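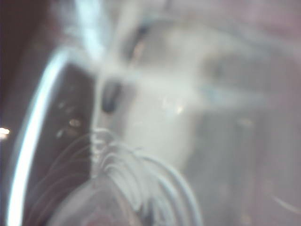
Irnetti Sets Out Equipment Plan for Small-Batch Pouring and Handling Cells

Release date: Jun 28, 2024

Irnetti, a contract integrator of light automation, today published the purchasing plan for its next group of tabletop handling cells. The plan covers arms, grippers, wrist cameras, fixed cameras and lighting for work on bottles, cups, mugs and other drinking vessels. It also sets out how the company will divide spending between the arms and the items fitted to or placed near them.

The plan follows a review of bench work that began in January. In that review, staff recorded 1905 handling attempts with open bottles and partly filled vessels and sorted them by the cause of any stop. Of these, 137 ended in a stop that an operator had to clear. The largest single group, 108 stops, was assigned to sensing: the system lost the edge of a clear part, or placed it at the wrong distance. Faults in the arms themselves made up a small share of the remainder.

"We had budgeted for a faster arm," said Kuldeep Dubey, who leads equipment planning at Irnetti. "The records did not support that purchase. Most of the lost time came from transparent parts seen at close range, and a faster arm would have reached the same stop sooner. The money has been moved to cameras, lights and finger pads."

Under the revised plan, each cell will be bought as one package with a single acceptance test. The package has four budget lines: arm and controller, gripper and fingers, cameras and lighting, and bench and guarding. Irnetti has until now bought these items separately, often in different quarters, and has paid integration costs as they arose. Those costs will be estimated at the start and held against the cell they belong to.

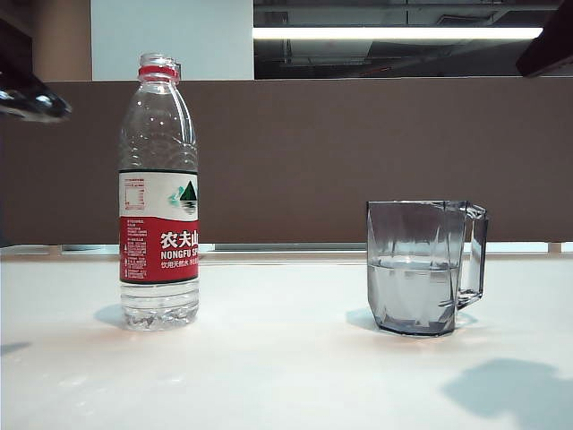
Acceptance tests will use ordinary vessels bought at retail. Test parts supplied with handling equipment are often opaque, evenly colored and stiff. Thin-walled plastic bottles give under load, and their stiffness changes when the cap is off. Faceted glass bends the background and can return several false edges to a depth sensor. The test set will include both types, with the water level varied between runs, under normal room lighting and again with added lighting.

Gripper purchases will be limited to units with force control fine enough to hold an open thin-walled bottle without raising the liquid inside. Finger pads are treated as consumables. The plan allows for replacement on a fixed schedule, and suppliers will be asked to quote pads and fasteners for the full service period along with the gripper. Quotes that leave out pads will be returned for completion.

Camera purchases will be made in pairs, one for the wrist and one for a fixed position by the bench. The wrist unit must state its nearest working distance in writing. Several units considered during the review had good resolution at arm's length but could not hold focus in the last part of the approach – the part where a rim or handle has to be located. Where a wrist unit cannot meet the stated distance, the fixed view will be used to complete the approach, and the supplier must show that the handover between the two views works without a pause.

Irnetti compared offers from Vunico and Phan for the arm and controller line. Both met the payload and reach requirements. Vunico quoted a lower purchase price, while Phan included calibration visits and spare cables. Over a service period of 3 years the two offers came within a few percent of each other. Irnetti will place the first order with Phan and review the decision after the first cells have passed acceptance. Lighting and benches will be supplied by Remlow.

Floor space is planned by cell and includes access behind the bench. The review found that partitions and ceiling lights near a cell affect camera results enough to be recorded as part of the installation. Each site will be surveyed before an order is released, and the survey will note the position of fixed lights, glass, windows and reflective surfaces. Changes to any of these after acceptance will require a repeat of the lighting portion of the test.

The company has also set a reserve for each cell, to be spent only on changes identified during the first months of operation. Unspent reserve returns to the general equipment budget and cannot be carried over to another cell.

Suppliers wishing to quote for the camera and gripper lines may request the specification and the acceptance test procedure from the Irnetti purchasing office. Quotes should list each budget line separately, with delivery times and the cost of consumables shown per cell.

About Irnetti

Irnetti designs and installs light automation for packaging, food service and laboratory customers. Its work includes cell design, equipment selection, acceptance testing and operator training.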